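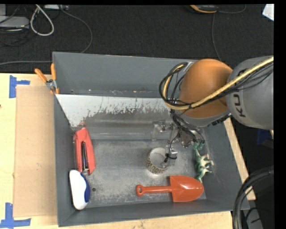
Posted by gantrygoose in Home & Shop Automation, 7:40 pm
Thread: Can they tidy up yet? (I say nearly!)

I've been reading this board for years, mostly the vacuum threads, and I want to make a case for something more ambitious. Picking random stuff out of a bin is the chore I care about. Cup, toy shovel, stapler, little dinosaur on its side. If you have kids, you own that bin. If you run a parts counter, you own a bigger one with worse things in it.

I think we're closer than people here give credit for. At Tretimdale, where I work, we sort returned goods, and the returns cage is pure chaos. Last March we tried an arm on the mixed totes and logged 844 pick attempts before we had to give the space back. It got 70 percent on the first try. I was grinning like an idiot the whole time. Two years before that we had a demo cell in the same corner that wouldn't touch anything unless it was lying in a foam cutout!

So, show of hands — what chore do you think a machine could take off your plate right now, for real, with no one standing over it?

Reply from mossbucket

70 percent on the first try means three out of ten on the floor or still in the tote. My eight-year-old beats that and she's not even trying. I don't mean to rain on it, I love this stuff too, but I wouldn't call it a chore done. It's a chore started.

Reply from gantrygoose

Fair, but a miss isn't the end of it. It goes back and tries again. Most of what it missed the first time it got on the second or third go. I don't care if it takes all night while I'm asleep.

Reply from dullknife_deb

I care if it takes all night! My kitchen is under my bedroom.

Serious answer to the question: folding, no. Dishwasher, no. Putting toys in one big box, I'd believe it. One box, no sorting, everything goes in. The second you say "animals in the green box" I stop believing, because my kids can't agree on what counts as an animal either.

Reply from torquewrench_71

Shop guy here. Look at that stapler. It's up against the left wall of the bin, standing nearly straight up and down in the picture, and that's what gets you every time. Two fingers need room on both sides and the wall takes one of them away. Same with the brush or eraser or whatever that is in the lower corner. The middle of a bin is easy. The edges are where the money goes.

We do small castings and our operators don't even think about it, they drag the part away from the wall with one finger and then grab it. It takes them no time at all. I'd pay a lot for a machine that does the drag without being told.

Reply from gantrygoose

YES, the drag! That's my favorite thing to watch a person do now. I can't unsee it. We had some luck nudging things off the wall first, but it would sometimes nudge them into the opposite wall and then you're back where you started with extra steps.

Reply from pilotlight

What about the cup? I'd have said the cup was the easy one. Fingertip's right beside the rim there.

Reply from torquewrench_71

Easy if it's sturdy and you go one finger in, one finger out. Thin paper cups fold up on you. And a tall one will tip if you bump it on the way down, and then it's a cylinder that rolls, which is a whole different problem. I like the toy shovel best out of that lot. Long skinny handle, lying flat. You still have to get under it a little, and where you grab matters, since all the weight is in the scoop.

Reply from mossbucket

See, this is my point. Each of you just described a different trick for every single object. There are five things in there! My junk drawer has hundreds.

Reply from solder_and_sage

Lurker coming out for this one. I help out at a tool library in Solstead and we sort the donation bins by hand every month. It's a mess: hinges, half a stapler, paint rollers, toys people forgot were in the box. I used to agree with mossbucket that every object needs its own trick. I've changed my mind a bit. People don't have hundreds of tricks either, we have a handful and we use them badly on new things until one works. Pinch it, scoop it, tip it over, drag it. I've seen newer systems do something like that and it gave me goosebumps.

My trouble is the wiring. Look at the loops of cable on that arm! I'd snag it on the first shelf.

Reply from dullknife_deb

Ha, that was my first thought too. I'd want all of that tucked away before it came anywhere near a toddler.

Reply from torquewrench_71

Loose cable like that is normal on a bench. You want slack at the wrist or you'll tear a connector. For production we sleeve everything, and it still wears. Our last dress pack lasted nine weeks.

Reply from mossbucket

Nine weeks! And you want me to put one in the playroom.

Reply from gantrygoose

I want you to put one in the playroom in a few years :) I'm starting a bench build in my garage under the name Sayce, small arm, one bin, 47 household objects off my own shelves. I'll post the misses along with the hits. Suggestions for nasty objects welcome.

Reply from pilotlight

Wet sponge. Slinky. A single sock.

Reply from torquewrench_71

Anything flat, set flush against the wall. Playing card if you're feeling brave. And clamp your bin down like the one up top, or the arm will push it across the table the first time you try a drag.

Reply from gantrygoose

Clamp's already on the list. Adding the sock.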